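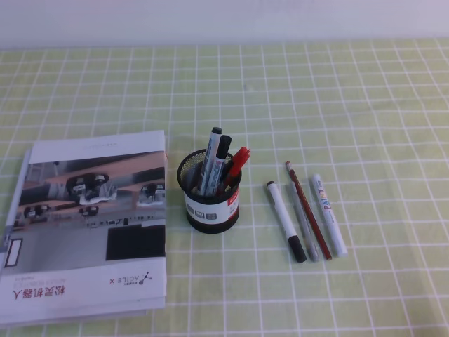 Skemlow Helpdesk
Home Tickets Guides Account
Search tickets Go

Pen sorting set: episodes saved with no end marker
Opened by Hye-jin Wi, September 2024

Hi all, and thank you for being so patient with me last time! We're collecting 600 episodes of putting pens into the mesh holder on the green grid cloth, and 58 of them saved without an end marker, so the Berrada trainer skips right over them. The video plays fine all the way through, which is what puzzles me.

Update: I restarted the recorder (twice, to be fair to it) and ran 11 more. Same trouble whenever I press Save before the arm has gone all the way home.

Update: waiting for the home light fixed it, bless you. I'd still love a way to repair the old ones if anybody has a script. Leaving this open.

Recent tickets
Boltutitz gripper drifts after lunch
Brinico export stops at 85 percent
Wrist camera clock is behind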